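Solum Linen and Table Service
Robot Cell Attendant (two positions), Kakstead

Solum supplies clean linen and prepared table settings to function rooms, aged care homes and small hotels. We are 67 people in one building in Kakstead. Since October, part of our folding and setting work is done by two-armed robots, and we are now looking for two people who will work next to them every day.

You do not need to be an engineer. Five of the people now working in the cells came from our own folding tables, and they are good at the job for exactly this reason: they know how cloth behaves. A robot can hold a piece of cotton quite firmly and still hold it wrong.
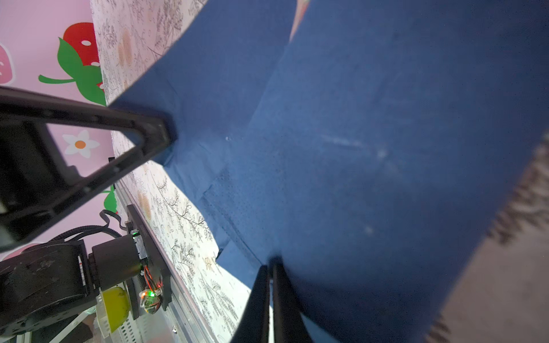

What you will do

Start the cells at 7 am and go through the start-up check with the person from the night shift.
Load cloths, napkins and cutlery, and take away finished work.
Watch the arms while they work, and stop them when a fold goes wrong or a piece is caught.
Guide the arms by hand through a new fold, as many times as the program needs it. This is the slow part of the job and it asks for patience.
Write in the cell log what went wrong, in your own words. Our technicians read it each afternoon.
Help at the hand folding tables when a cell is down for service.

What has changed for our staff

We wish to be open about this, as applicants always ask. No one has lost a position because of the cells, and we have a written agreement with our staff which covers this until the end of the Lendness contract. But the work is different. There is less lifting and less standing in one place. There is more looking, and some people find looking more tiring than folding. Two colleagues tried the cells and asked to go back to the tables, and they went back with the same pay. We also lost some of the talk that was normal around the big table, so the breaks are now taken together by all teams.

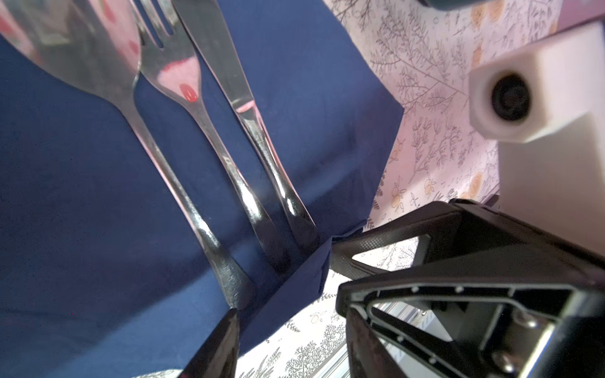
Setting work is the newer part of the job, and most of your first weeks will be spent on it. Our customers each have their own rules for a place setting, and you will learn these before you teach them to a cell. For the Kaewsai dining rooms, for example, spoon, fork and knife go side by side on a dark blue napkin, in that order from the left, and the attendant checks the order, the spacing and the polish. Fingerprints on a spoon are still found by a human eye, and we expect this will stay so for a long time.

What we ask

Experience in a laundry, kitchen, hotel or sewing room, paid or unpaid.
Clear spoken English. Written English may have mistakes, as ours does.
Good eyesight for near work, with or without glasses.
You can stand and walk for most of a shift.

What we offer

Permanent position, 80 per cent of full-time hours, with more hours possible.
Training of 7 weeks on full pay, always with an experienced colleague.
Every Friday afternoon without production, for cleaning, meetings and practice.

How to apply

Send a short letter and your work history to Konrad Camenzind, head of operations. Please tell us in the letter about a task you did by hand for a long time and what you noticed in it. We invite applicants for a half day in the cells, which is paid, before anybody decides.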